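Recording demonstrations in the simulator

Open the Drukach tabletop task and load the default table. Set the episode limit to 25 seconds and the target to 67 saved episodes. Check that the gripper opens and closes from the controller before you record anything.

Press Record, then move the arm over the object you want. Come down straight and slowly. Close the fingers, lift, carry the object to its goal and let go. Press Stop once the arm is clear.

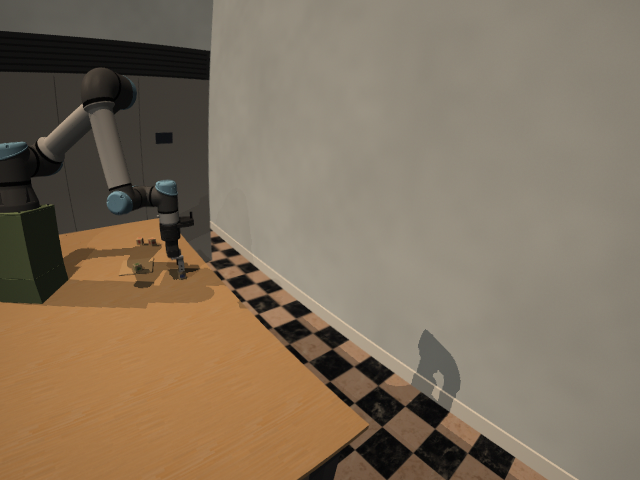

Shuffle the object positions after every episode. If you leave them alone, the policy learns one path and fails as soon as something moves. Change the lighting every 18 episodes too.

Delete any episode where you hit the table or dropped the object. A slow grasp or a small correction is fine to keep. Evelien Leemans wrote the replay script, which plays saved episodes at 2x speed. Run it before you export, and write down the numbers of the ones you removed.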